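Handing over

Gorker would like you to stop programming robots and start showing them. Its new teaching kit pairs a wearable device for the back of one hand with a hand-held gripper for the other, and the monthly subscription buys you somewhere to send the results. You do the chore, the company does the sums, and a robot in your warehouse is supposed to pick up the habit.

I spent an afternoon with it in Gemiscombe, where Hedvig Holmgren runs the demonstrations with the calm of a driving instructor. The exercise was a box and a basket. I have been handling boxes since childhood and expected to do well.

"Slower," said Holmgren, 8 minutes in. "It learns your bad manners too."

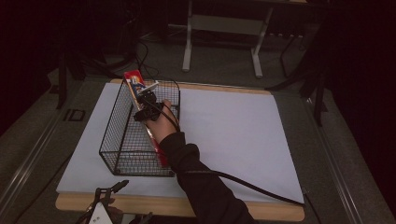

Basket work: a tall red box in the wire mesh, with the cable trailing off across the white sheet.

The wearable half is bulky across the knuckles but easy to forget, until you remember the cable. The gripper takes longer to like. Using it feels like eating peas with somebody else's tongs, and my wrist was complaining after four rounds.

Ravinder Li, who packs orders at Foseck and has had the kit since February, told me his team gave up on the printed guide (86 pages, two of them useful) and learned by copying Holmgren. There may be a lesson in that for Gorker's writers.

Would I buy one? For a firm that changes its stock often, I'd ask for the trial first, and a longer cable.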